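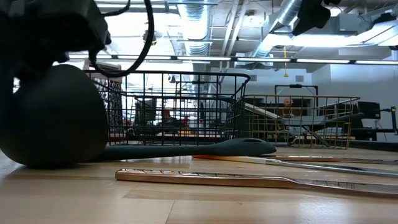 Monday, November

Modise biography, third session on the reprint. In from 9:15. Themba and Pavithra here all day, Kirsty until lunch, Yuzuki on the phone from Cilham.

Went on with checking the new setting against the 1st edition. We are reading aloud in pairs again, one with the old book and one with the proof. It is slow but the last batch we did silently had to be done over. Pavithra reads punctuation out loud, Themba does not, and we should settle on one way. I would like punctuation read for the quoted letters and left out for the rest.

Reached page 164 by the end of the day. Full text is 525 pages including the index, so we are behind where the schedule has us. The chapters after the mission school years are mostly narrative with few notes and should go faster.

Corrections found today:

Ch. 5, second paragraph: "immanent" for "imminent." Error is in the 1st edition too. Correct silently and put it on the list for the textual note.

Ch. 5, letter to his sister: a whole line dropped between "the rains" and "before Easter." Scanning fault, the line sits in the gutter. Restored from the Isia copy.

Ch. 6: the brother is Josiah on one page and Joseph on the next. Same in the 1st edition. Did not change it. Asked Yuzuki to look at the baptism register while she is in Cilham.

Ch. 6, notes 11 to 14: numbers in the text run one ahead of the notes. Somebody deleted note 10 and left the marker in. Fixed, but every cross-reference to chapter 6 now has to be checked.

Ch. 7: three different spellings of the station name. The author seems to use one for the village and one for the church. The third looks like a plain slip.

Long talk before lunch over how much to correct. Kirsty's view is that this is a reprint and readers who want the 1911 text should get the 1911 text, mistakes included. Themba thinks the mistakes in dates will be copied into other people's work if we leave them standing, and points out that the lives of Modise written since then all have him ordained a year too early. We agreed for now: spelling slips corrected, facts left alone, and a footnote in square brackets where we know the fact is wrong. Kirsty wants it written down that she would keep the brackets to a minimum. Written down. 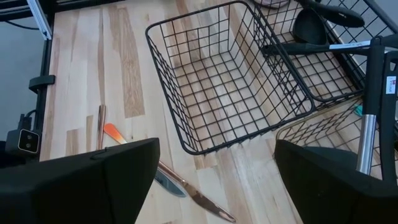 Black wire basket on the butcher-block table.

Afternoon: the introduction. Sipho Ngubane sent his second draft overnight. It is much better than the first. The section on how the biography came to be written is new to me — the author never met Modise and worked from two trunks of letters the widow lent him, one of which went back to her and has not been seen since. He says so in his own diary but not in the book. That changes how I read the deathbed chapter, which is told as though by someone in the room.

Points to send back to Sipho:

1. The opening four pages summarize the whole life. A reader who has bought the book is about to read the life. Cut to one page, or move to a chronology at the back.

2. He calls the author "uncritical" six times. Once would do, with an instance.

3. The paragraph comparing this book with other missionary lives of the same period is the best thing in the draft and is too short. Ask for another page. Which of them were written for Sunday school prizes? He mentions it and drops it.

4. Needs a source for the claim that the first printing was 300 copies. We have only the printer's bill, and the bill could be read as being for sheets.

5. Quotation from the widow's letter does not match our transcript. He has "he would not rest" and we have "he could not rest." Check against the original before anybody changes anything.

Yuzuki called at 3:40. The Cilham register does have the brother, entered as Josiah. No Joseph in that family in any year she has looked at. So a bracketed note, under this morning's rule. She also found a loose printed sermon in the back of the volume with Modise's name on it, 8 leaves, no date. Not in any list I know of. She is asking if it can be copied.

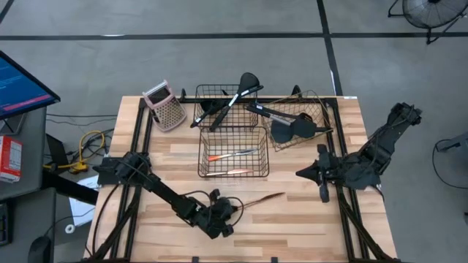
Told Drerkavley we will want 50 bound proofs and not the smaller number on their first quote. They can do it at the same price per copy if the cover is one color. Fine by me. They need the final page count before they can work out the spine, and I said I could not give it until the introduction is settled. If Sipho's extra page and the textual note both go in, we may run over into another section of sixteen, mostly blank. Pavithra suggests filling it with the chronology and the family tree.

The index is still a question. The old one is full of entries like "Faithfulness, examples of" and has almost no African names in it apart from Modise himself. Themba started listing the people it leaves out and had filled a page by the end of chapter 3. I think we print the old index as it stands and add a second one of names. Kirsty has not been asked yet.

To do:

Themba — carry on the list of names through chapter 7.
Pavithra — recheck the chapter 6 cross-references.
Me — letter to Sipho, station name spellings, put the Isia copy back in its box.
Yuzuki — sermon, and a second look at the ordination date if the register goes that far.

Start tomorrow at chapter 8, top of page 165.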